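Progress Report to the Zacharias Fund: Student Bin-Picking Project, Idby Technical College
Submitted by Impi Toivonen, project instructor
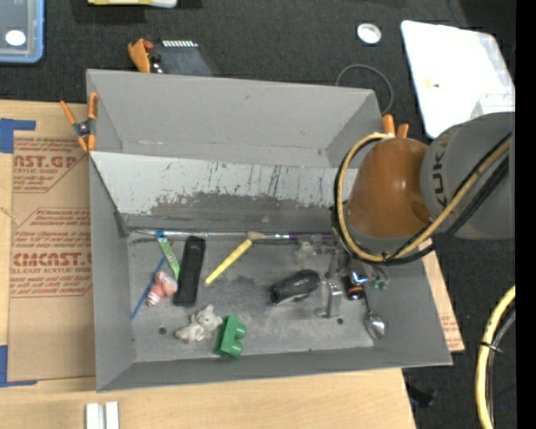

The grant covers two terms of work by the second-year automation class. The first term ended in December. The class has eight students, split into a gripper team and a software team, and both teams share the one arm in the back lab. The goal we gave in the application has not changed: by the end of the second term the arm should pick mixed household objects out of a bin without the students telling it what each object is.

Work completed

The first month went to safety training and basic arm motion. Every student passed the lab safety check before running the arm on power. After that the gripper team mounted the gripper and set the closing force, and the software team wrote the program that logs each attempt. The log stores the approach angle, the gripper opening and the result as entered by the student on duty.

The object set was put together by the class. We asked for things that differ in shape, size and surface, so there are toys, kitchen items, hardware and thin sticks in it. The set is mixed by hand before each run. Students are not allowed to arrange objects to make them easier to reach. This rule came from Ghislain Desjardins, our lab technician, and it slowed us down at first, but the results are more useful to us.

At the end of the first term the class had logged 700 pick attempts. The students are now sorting these by object and by cause of failure.

Problems so far

Thin objects lying flat on the bin floor are the hardest. The fingers either stop above them or push them against the wall. The gripper team is trying a lower approach with a shallow tilt. Spoons are a related problem, because the bowl and the handle need different grips and the program treats them the same way.

The bin moved during early runs when the gripper touched a wall, and we lost several sessions to re-measuring its position. It is now checked at the start of every session and the check is written in the log.

Cable routing took longer than planned. The students had to redo it after the first layout limited how far the wrist could turn.

We also lost lab time when the Trirnutwood robotics club needed the room for its regional meet. We made up part of it in evening sessions that ran until 8 p.m.

Spending

The gripper parts and the Dratora software license are paid. The materials line is underspent. We would like to move the remainder to replacement finger pads, which wear faster than we expected. Please let us know if this needs a written request.

Plan for the second term

The software team will use the sorted log to choose the approach angle for each attempt. The gripper team will test 2 new finger shapes against the present one, using the same object set. A public demonstration is planned for the last month of the term, and a representative of the Fund is welcome to attend. The students will write the final report themselves, and I will send it with the closing accounts.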